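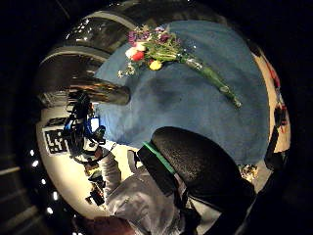 Flowers on a Tuesday

I have been buying one mixed bouquet a week since September, and I'm finally getting better at making them last. I used to leave them in the plastic sleeve until after dinner. Now I get the bucket ready before I go out.

My neighbor Maricica Ene worked in a flower shop for 19 years and she gave me most of what I know. Strip any leaf that would sit under the water. Cut the stems at a slant with a knife. Change the water every other day, even if it looks clean.

She also told me to keep the vase away from the fruit bowl at night. I moved mine to the hall, where it stays dark and cool until morning.

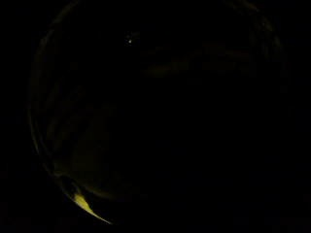 What I use

A plain glass vase, a paring knife and an old dish towel. I tried a packet of Gendness flower food once and couldn't tell the difference, so I went back to plain water. Red ones usually drop first at my house. I pull those out and cut the rest shorter for a jelly jar.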